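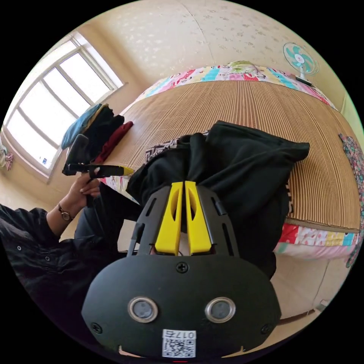 Cosmin Pop has argued that a fingertip should be judged on how it lets go of cloth as much as on how it picks it up, and that most published comparisons of handheld grippers leave the second half out.

The Kimen comparison is a bench and household trial of handheld grippers used to record manipulation tasks for robot arms. It was set up by the Ardeleanu workshop and covers finger shape, finger stiffness, camera placement and the effort needed from the person holding the tool. The first results were released on 25 July 2022. The name comes from the Kimen handle, the grip body shared by all the tools in the trial.

Background

Handheld grippers are moved by a person and carry their own sensing, so that a task can be recorded without a robot arm in the room. The recordings are later used to train a controller. Fingers intended for the arm are usually fitted to the handheld version as well, as a difference in shape between the two tends to spoil the transfer.

Earlier tests at Ardeleanu were done with rigid blocks and bottles. Huw Jarman proposed in April that clothing be added, on the grounds that folded fabric shows up faults in a fingertip that a block will hide.

Method

The trial used 3 finger designs: a solid finger, a finger with an oval cutout, and a ribbed finger supplied by Varkell. Each was tried by 12 operators. The tasks were pinching a garment by the hem, lifting one layer from a stack, turning a sleeve, and placing a folded item on a pile. In all, around 600 attempts were logged.

Operators worked seated or kneeling and could use one hand or two. Soft surfaces such as beds were allowed along with tables. A bed gives under the fingers, and operators were told to press no harder than they would on a tabletop. Worn fingers were weighed and then sent to Wastex for regrinding.

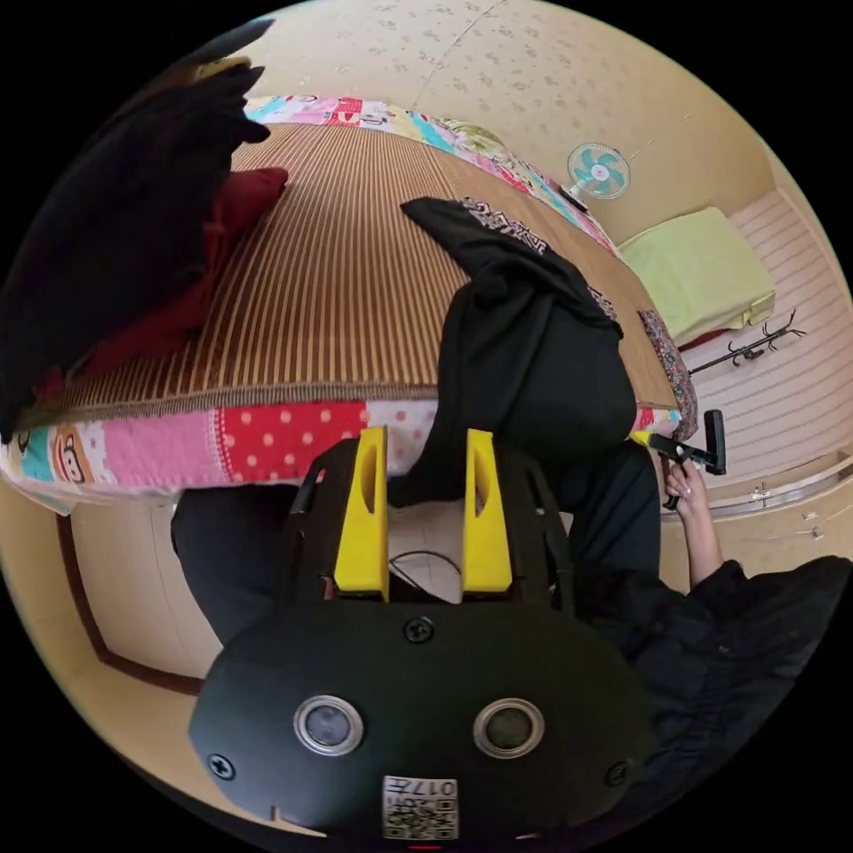

Handheld gripper with yellow cutout fingers, held over a woven mat during clothing work.

Results

The cutout finger did best on single layers. It bends near the tip and closes flat on thin cloth. The solid finger held thick garments more firmly but often took two layers when one was wanted. The Varkell finger was close to the cutout design on hems and behind it on sleeves, where the ribs caught on knitted fabric.

Release was poorer than grasping for all designs. Heavy folds tended to stay on the fingertip for a moment after opening and drag the garment out of place – a fault seen most with the solid finger.

Operators reported more strain in the wrist than in the fingers. The report recommends a lighter front plate and a shorter handle.

Criticism

Jarman has noted that operators improved during the trial and that the order of the designs was the same for each of them, which may have favored the Varkell finger, tested last. Camera placement was compared on blocks only, and the report gives no figures for it on clothing.

See also

Parallel-jaw gripper
Cloth manipulation
Teleoperation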